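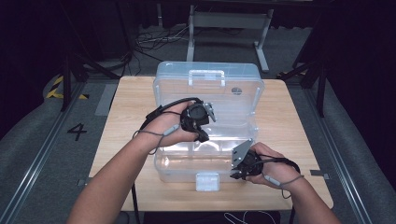

Workshop > Storage > Choosing and using clear plastic boxes

How to sort a shed or spare room into clear boxes without wasting your money

I don't trust storage advice much. Most of it is written by people who sell storage. A box won't make you tidy, and a matching set of twelve won't either, whatever the catalogue says. Clear plastic boxes do solve one problem, though: you can see what you've got before you buy it again.

1. Sort first, buy second
Put everything on the floor in heaps. Leave the heaps overnight if you can stand it. When I did our spare room at Kerslake I had already bought the boxes, and half of them were the wrong depth for the shelves. Measure the shelf, then measure it again at the back, where the wall bulges.

2. Ignore the litres
The number on the label is measured to the brim with the lid off, as far as I can tell. I compared a Nuris and a Piltaseo sold as the same size and the Nuris held a good deal less, thanks to its sloping sides. Take a tape to the shop and measure the inside of the base. If the base is less than 580 mm long, it won't take a standard roll of wrapping paper of the sort we buy every December, no matter what the sticker promises.

3. Check the lid before anything else
Clip lids are sold as airtight. I doubt it. Put a sheet of dry newspaper inside, close the lid and run the garden hose over it for a minute. My neighbour Letay Yimer tried this on 6 boxes from three makers and found damp paper in most of them. For tins of screws it makes no difference. For photos or wool jumpers, use a zip bag inside the box as well.

4. Keep the weight down
"Heavy duty" means very little. Books go in small boxes only. If you can't lift it from the floor to your waist without a grunt, take some out.

5. Label the short end
Never label the lid – another box will be sitting on it. Masking tape and a thick marker beat a label maker. Write what's in there in plain words. "Misc" is not a label.

6. Stack no more than three high
The makers say five. Mohsin Mohmand, who lent me his shed for the trial run, had a stack of five bow in the middle over one summer, and the bottom lid cracked at the clip. Put the stuff you use most at the top and keep the stack out of direct sun, which turns cheap plastic yellow and brittle.

Recycle the cracked ones if your council takes them. Ours takes the boxes but won't touch the lids.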